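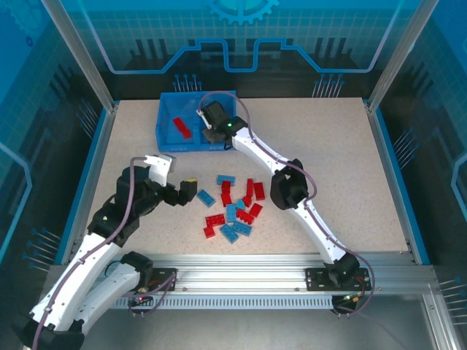 2018-12-05

Proritgate failover test, round two. Carried on from yesterday, pair B still on the old firmware, pair A flashed and back in the rack. Plan was to pull the primary under load and see how long the standby takes to grab the queue. Load generator set to 950 sessions, same as round one so the numbers line up. Relabeled the cables first, should have done it last time. Naming for the two halves of a pair keeps tripping people up (left/right, upper/lower, A1/A2, depends who wrote the script) so from now on left slot and right slot as seen from the front, full stop. Think of the open blue bin with the divider and the red brick in its left compartment: one box, two sides, the job sits in one of them. Left slot holds the queue at boot. Right slot is standby.

Run 1. Pulled left at full load. Right took over in 489 ms. Good, well under the limit Chukwu wants in the contract. No lost transactions in the log.

Run 2. Same again, other direction. Right down, left takes over. Slower, and the journal replayed twice. 107 duplicate entries. They were all caught by the dedupe pass but they shouldnt be there to begin with.

Run 3. Repeat of 2 with journal sync forced before the pull. No duplicates. So it is the sync timer, or something sitting on top of the sync timer. Lirnaver release notes say the timer was fixed in the May build. We are on the May build. Checked twice.

Run 4. Forgot to reset the load generator, results useless, threw them out.

Run 5. Long one, over lunch. Steady load, no pull, just watching memory on the standby. Climbs slowly, then flat. Peak 3,261 MB. Higher than I'd like but it does level off. Want to see it overnight before saying anything to anybody.

Fans on the lower shelf loud again. Top shelf fine.

Things to sort out:

- Sync timer ticket to Lirnaver. Attach logs from 2 and 3, leave out 4.
- Ask Chukwu if the limit is measured from the pull or from the first missed heartbeat. Spec says both on diferent pages. With the second reading we have a lot more room.
- Pair B firmware. Not tonight. Needs the Fultasov adapter and that is still on loan to the other building.
- Failover script still has the old slot names in the log output. Quick find and replace, but check the parser after, it broke last time.
- Spare power supply for the right slot of pair A. The one in there now shows an amber light at startup, then goes green. Probably nothing. Write down the serial anyway.

Also tried pulling the network instead of the power, once, no proper timing. Left slot held on to the queue and so did right for a second or two before left backed off. Split brain, short, but real. No writes went through on the right side as far as the log shows. Need to do this properly with the timestamps on, both units off the same clock. Clock on right was drifting when I looked, so the order of events in that log is a guess.

Overnight run started 17:40, load at half. Please don't touch the console on pair A. If the screen is blank it is still running.

Tomorrow: read memory graph, redo network pull, then pair B if the adapter turns up.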